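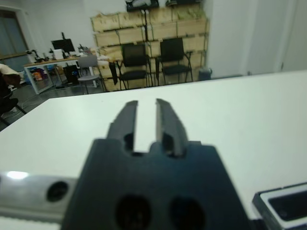 Fault Report: Loss of Grip Force in Two-Arm Case Handling

Student Project, Robotics Laboratory
Project group: Lungile Shezi, Szymon Tokarz, Johannes Oosthuizen
Supervisor: Thandeka Le Roux
Submitted Oct 9, 2019

1. Purpose of the project

The group was assigned to program a two-arm cell, known in the laboratory as Brurelau, to open and part small black cases and to set the pieces down on the table. The work began in July. The original report was to cover cycle time and success rate. After the fault recorded in Section 3, the supervisor agreed that the report should cover the fault, its cause and the changes made to the program.

2. Task and setup

The two arms share one table and work from opposite sides. Each carries a two-finger gripper. The program has four stages: approach, hold, part and set down. During the hold stage both grippers close on the case, and neither arm may leave its position until both controllers have reported contact. 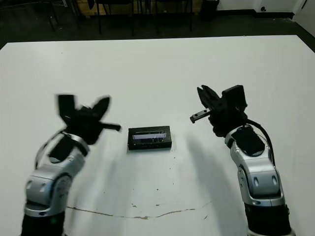

The start position of the case was fixed by the group in the first week and was not changed afterward. An early version of the program placed it nearer to the left arm, and the right arm then had to reach so far that its wrist came close to a joint limit. In the final layout the case lies flat between the two grippers with its window facing up, and each arm has a similar distance to travel. The approach speed was set at 25 percent of the maximum. The group used the same speed for both arms.

3. Description of the fault

The fault occurred in run 314. The arms completed the approach and closed on the case. The left controller reported contact and the right controller did the same. When the part stage began, the right gripper lost its hold, and the right arm continued along its planned path with nothing between its fingers. The left arm, still holding the case, pulled against no resistance and swung farther than planned. Mr. Tokarz pressed the emergency stop. No one was inside the marked area and no one was hurt.

The log was saved before power was restored. It shows that the grip force on the right side fell to zero 85 milliseconds after the start of the part stage. No alarm was raised. The program checked for contact once, at the end of the hold stage, and did not check again.

4. Investigation

Three possible causes were considered: a worn finger pad, a loose cable at the wrist, and a wrong force value in the program. The pads were measured and found to be within limits. The cable was examined by Moataz Kettani of the laboratory staff, who found the connector fully seated.

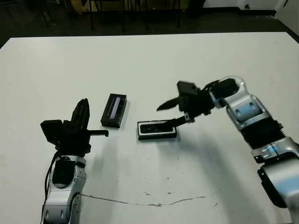 The force value was therefore studied next. Ms. Shezi ran the program at reduced speed and stopped it at several points so that finger positions could be compared with the planned ones. The right gripper was of most interest. When it works on the wider, rimmed piece, one finger reaches down at a slant over the middle of the tray, and a small error in height changes how much of the finger bears on the part. The force value had been copied from the Jallby exercise, in which both fingers close on flat, parallel sides. It was too low for a slanted contact. The light touch was enough to trigger the contact signal and too weak to hold the piece once the arms began to move.

The group also found that the contact threshold had been lowered in an earlier revision to remove false stops. The change was not entered in the project log. Mr. Oosthuizen located it by comparing the saved versions of the program.

5. Changes made

The following changes were approved by Ms. Le Roux and entered in the log.

5.1 The grip force for the right arm is now set separately from that of the left arm.

5.2 The contact threshold has been returned to its original value.

5.3 Grip force is read throughout the part stage. If either reading falls below the threshold, both arms stop.

5.4 If one gripper is empty, the other arm holds its position until an operator gives a release command.

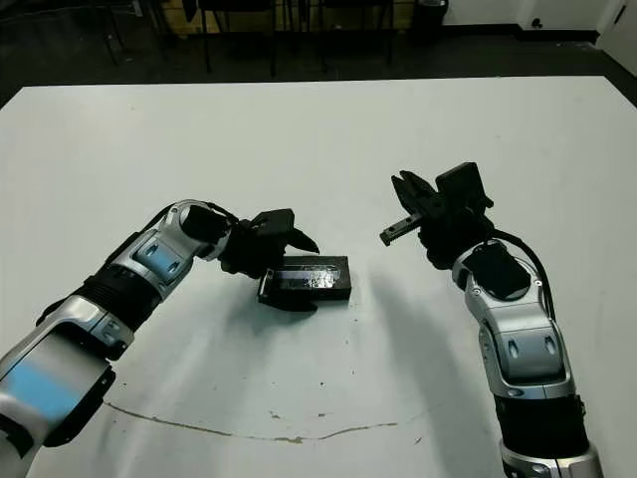

6. Results after the changes

The group was required to complete 1,000 runs before the cell could return to normal use. The runs were divided among the members, and an operator stood at the emergency stop during each session. No uncommanded movement was recorded. The new check stopped the arms several times, in each case before the left arm had moved beyond its planned path. The log entries for these stops are kept with the program files.

7. Remaining concerns

The contact signal still does not separate a firm grip from a light one on the first reading. A force sensor at the fingertips would address this, and a request has been made through the Kruger equipment fund. Until it is answered, the approach speed will remain at its present setting. Any later group that changes a threshold is asked to enter the old value, the new value and the name of the person making the change.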